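Prevham Makers' Circle
Minutes of the monthly meeting, Fri 6 December

Present: Hannelore Wyss (chair), Clive Inskip, Babita Semwal, Pallavi Rawat, Ashok Katiyar (minutes)

1. Apologies
None received. Two members were missing and presumably not sorry.

2. Minutes of the November meeting
Agreed, with one correction. Clive did not "refuse" to return the long-arm stapler. He says he declined. The stapler is still at his house.

3. Matters arising
Babita has been back to the hall about the hot tap. It is on a list. She asked to see the list and was told it was not that sort of list.
Clive's offer to re-label the storage shelves was accepted in November and is accepted again now.

4. Soap orders and the Varon wax
Pallavi reported that the soy wax from Varon has arrived and is not the wax we ordered. Ours was the container blend and they have sent the pillar blend, which sets harder and shrinks away from the glass. Varon have offered a credit or a swap, but want the wax returned in the original box. The original box was used by Clive to carry jars.
Hannelore asked whether we could simply make pillar candles. Pallavi said yes, if somebody wanted to pay for pillar moulds. There was a pause in which somebody did not.
Agreed: take the credit, find another box, and see what Varon say about it.
Action: Pallavi to ring Varon. Clive to look for a box.

5. Christmas stall
The circle has one table, two metres long, just inside the side door. Hannelore described this as a good spot. Ashok pointed out that the door is propped open all day for the pushchairs, and last time the beeswax wraps went stiff by eleven o'clock. Coats to be worn.
Stock so far is 71 candles in jars and 200 bars of soap, of which most are lavender. Babita asked why most are lavender. It was explained that the lavender oil was on offer.
Prices stay as last year. Clive proposed a three-for-two on soap and was reminded of the last three-for-two, when the sums were done on the back of a paper bag and the bag was then sold with something in it. Prices stay as last year.
Gift wrapping was discussed for longer than planned. Babita would like brown paper and string. Hannelore would like tissue. Agreed: brown paper for soap, tissue for candles, and people may have neither if they are in a hurry.

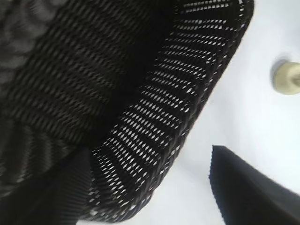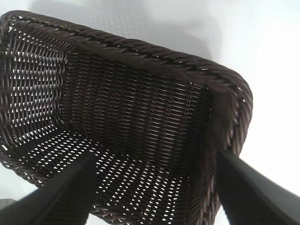

Item 5, display: black mesh fabric (first picture) and brown wicker basket (second picture).

Babita favours baskets for the soap, as people like to rummage. Pallavi said rummaging is how the corners get knocked off. Both were invited to set up half the table each and to leave the other half alone.
Action: Babita and Pallavi, half a table each. Ashok to bring the cash tin and some coins to put in it.

6. Pridero melting pot
The Pridero pot has started to cut out before it gets up to heat. Ashok has cleaned the contacts, changed the fuse and read the booklet, in that order, and says he would now do it the other way round. It works if the lid is left off and the lead is held slightly to the left. Hannelore ruled that nobody is to hold the lead slightly to the left while wax is melting, or at any other time.
Until it is mended or replaced, melting is to be done in the double pan on the hall cooker, with a thermometer, and with a person standing next to it. Clive asked if the person could be sitting. The person could not.
Action: Ashok to get a price for a repair. Everyone else to leave it alone.

7. Chamoun moulds
Pallavi brought in the sample tray from Chamoun. It has six oval cavities with a leaf pattern, and she has tried it with cold-process soap and with melt-and-pour. The melt-and-pour came out well. The cold-process bars stuck at the stalks and had to spend a night in the freezer, after which they came out with most of their leaves. She thinks a longer wait before unmoulding would do it.
Clive said that the tray was too floppy to carry when full. Pallavi said that it should be put on a board before filling, and that this is printed on the packet. Clive had not seen the packet.
Agreed to buy four more trays. Hannelore would like plain ovals as well, for members who find leaves fussy. She did not name herself.
Action: Pallavi to order four leaf, two plain.

8. Labels
We have 1,000 labels left from the last print run and 800 of them say "Hand Made With Love In Prevam". The other 200 are spelt correctly, the printer having noticed before we did. Ashok suggested adding the missing letter by hand. A trial was held at the table with a fine black pen and the results were judged to look like a ransom note.
Agreed: correct labels to go on the soap for the stall. Candles to have a plain sticker with the scent and the burning instructions. The rest may be used for members' own jars at home, where spelling is a private matter.

9. January workshop
Babita will run an evening on wax melts using small silicone trays. Members to bring an apron, a jug they do not mind losing, and one scent. She stressed one. Anyone who was at the eucalyptus and vanilla evening will remember it.
Places to be booked with Hannelore, with payment when booking.

10. Any other business
Clive raised the matter of biscuits. It was his turn.
Ashok asked that whoever has the good digital scales please bring them back, as the remaining set weighs everything in jumps of five grams. Clive will check at home when he looks for the stapler.

The meeting closed at twenty past nine. Next meeting in January, same room, hot tap permitting.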